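[baluvwood-teleop] Re: Tub task, before we record more
From: Hala Berrada
Date: 26 August 2025
To: baluvwood-teleop list

Hello all,

Mostafa's message is quoted in full first, as some of you joined the list after he sent it. My answers follow under his numbering, more or less.

Mostafa El Khatib wrote:

I have gone through the first lot of tub episodes in Sepp and I have four worries before we carry on into September.

First, the start positions are too alike. The operator has the hands open on either side in nearly every first second, at nearly the same height. I would like to know if that was asked for or if people just fell into it.

Second, the shelf. If the small parts stay in the same layout through a whole session the policy may use them as a landmark. We had this with the drawer task and it cost us a month.

Third, the carton inside the tub. In some episodes the part goes straight on to the cardboard, in others it goes down on top of something else. These are labelled as one task. I don't think they are one task.

Fourth, I can't tell from the head view when contact happens. I have been guessing the contact label by watching the arm slow down, and I don't trust my guesses.

I don't want to hold up recording for this, but I would rather have fewer episodes that I can label than a large pile that I can't.

Mostafa

(End of quoted message.)

Some figures first. We have 588 episodes uploaded for Hurkex. I marked 56 of those as rejected, mostly for dropped camera streams, and they are still on the disk under the rejected folder. Please don't delete them. Yakubu wants the dropped streams for testing the Skomow recorder.

1. Start positions

Nobody asked for it. The operators begin with the hands up and open because that is where the calibration routine leaves them, and they press record from there. It is comfortable and it keeps the hands in the head view, so there was no reason for anyone to change it.

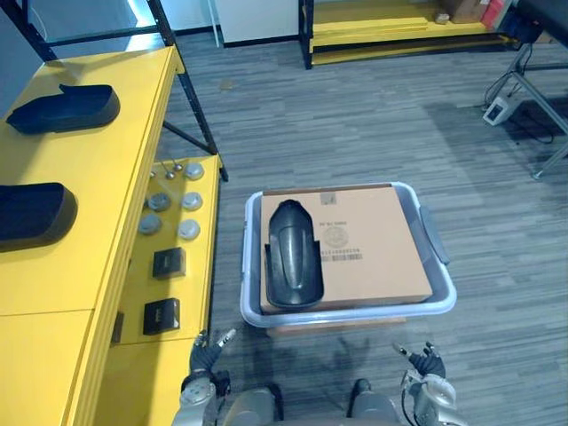

Start of a shelf-to-tub episode, head view. One part on the carton already, two more on the upper shelf.

From today the operator moves both arms to a new place before pressing record. I have put a small list of start poses in the operator notes. Take the next one on the list each time and go back to the top when you run out. If a pose feels close to a joint limit, skip it and write the pose name in the comment field.

The hands don't have to match each other. One low and one high is fine. One hand out of the head view at the start is also fine as long as the wrist streams are both live. What I don't want is a start with a hand already touching the tub or the shelving. We have a handful of those and they confuse the segmenter, which takes first contact as the end of the approach.

Leave a still second at the start and another at the end. Several people stop recording the moment the part is down, and then there is no settled last view to check the result against.

2. The shelf and the table

Agreed about the layout. The small items are there as clutter and the operators were told not to touch them, which they took to mean that the layout should never change. My fault, the note was badly worded.

The new rule is that the small parts get moved every 20 episodes. Moved means picked up and put down somewhere else on the yellow surface, in a different pattern. Nudging them does not count. Rows, grids, loose groups and odd ones off to the side are all welcome. Swap the item types around too, so that we have stretches with the black cubes near the front and stretches with the silver ones there.

The same goes for the tub. It has its own base under it and people slide the whole thing back to the tape marks after each episode. Please stop doing that. Put it down where it is reachable and leave it. We also want episodes where the tub starts well ahead of the hands and the operator has to bring the robot up to it. The wheel episodes are the best ones we have in this respect, with the tub standing further off and plenty of bare carpet in between. 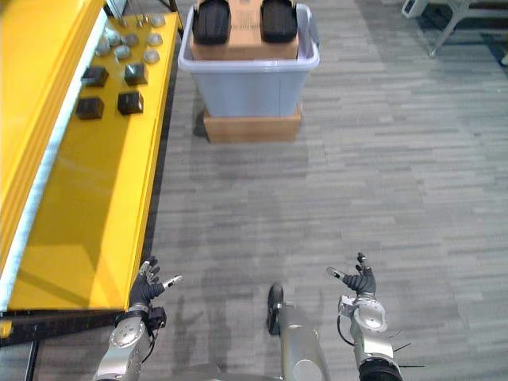 3. What is in the tub

Mostafa is right and I have split the task. The labels are now:

hurkex_place_flat: the carton is in the tub with nothing on it, and the part goes on to the cardboard.

hurkex_place_beside: something is already on the carton, and the new part goes next to it without moving it.

hurkex_place_onto: something is already on the carton, and the new part is meant to overlap it.

hurkex_wheels: wheels only, any order.

I relabelled the old episodes over the last few evenings by looking at the first and last head view of each. There are 13 I could not decide on. They are in a list called undecided in the project folder, and I would be grateful if Mostafa and Hatem would each go through it without looking at the other's answers. If you disagree on one, drop it.

On beside versus onto: the instruction text is what decides, and the result only tells us if the episode was a success. If the operator was asked for beside and the part ended up lying over the other one, it stays under beside with success set to no. Please keep the failures. We have very few examples of a part being put down badly and then corrected, and the correction is useful. If you drop something and can pick it up again, pick it up again and carry on recording.

Instruction text should be typed before the episode and left alone afterwards. I found several where the operator had edited the sentence to fit what happened. I understand why, it looks tidier, but it makes the success field worthless. Vary the wording as much as you like beforehand. "Put the black part in the tub", "lay it next to the other one", "move the cover on to the box" and so on. Short and ordinary is best.

4. Contact

The head view is not enough for this and I don't think any amount of care in labelling will fix it. From up there the back of the hand hides the fingertips at the moment that matters. The wrist streams are much better, and they have been recorded all along. They just weren't shown in Sepp by default, so most of us were labelling without them. You can switch them on under View, then Streams, and the setting is kept per user.

Even so, take your time on the close approaches. The fingertips can be just above a surface for a good many steps while the shadow is already lying across it, and it is easy to call contact too early. The box with the barcode is a fair one to practise on. The print gives you something to judge the distance against, and so does the edge of the black tray under it. Step through one image at a time and mark contact only when a tip stops moving relative to the print. If you are not sure, use the "near" label, which now exists, and leave contact blank.

The thumb is a separate matter. It sits so close to the wrist camera that it fills a good part of the view, ribbed sleeve and all, and it hides whatever is directly behind it. For thumb contact use the wrist view together with the head view. If neither shows it, leave it blank.

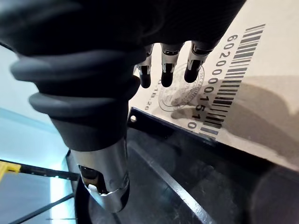

Tamsin Abernathy asked me off list whether we could skip hand labelling of contact altogether and take it from the motor currents, as is done for the gripper tasks. I tried this on a few wheel episodes. It works when the hand closes firmly on something. It does not work for a light touch or for pushing a part sideways with the back of a finger, where the current hardly changes, and those are the cases we are short of. My suggestion is to store the current-based guess as its own field and keep the hand label next to it. Tamsin is happy with that provided the two are never merged, and I agree.

5. Odds and ends

Blinds: leave them as you find them. We want the change in light over the day. The bright patches and shadows on the yellow surfaces are not a fault.

Cables: the ones on the carpet can stay where they are, but check before you start that none of them is under the tub's base. We had one session where the tub would not slide and the operator pushed harder.

Wrist cameras: wipe both lenses at the start of a session and again after a break. Use the cloth in the drawer, not your sleeve.

Session length: stop after an hour. The late episodes in the long sessions are visibly sloppier, with hurried releases and no still second at the end.

Comment field: please use it. "Slipped once", "wrong pose, carried on", anything like that saves me opening the episode.

Hatem, can you take the undecided list first and tell Mostafa when you are done? Yakubu, the recorder still writes the left and right wrist streams with their names swapped if the session is paused and restarted. I have been correcting it by hand but I will certainly miss one.

I would like to start under the new rules with the next session. If anyone objects to the four labels, write to the list before then, as I don't want to relabel a second time.

Hala

_______________________________________________
baluvwood-teleop mailing list
To leave the list, send a message with the word "unsubscribe" in the subject line.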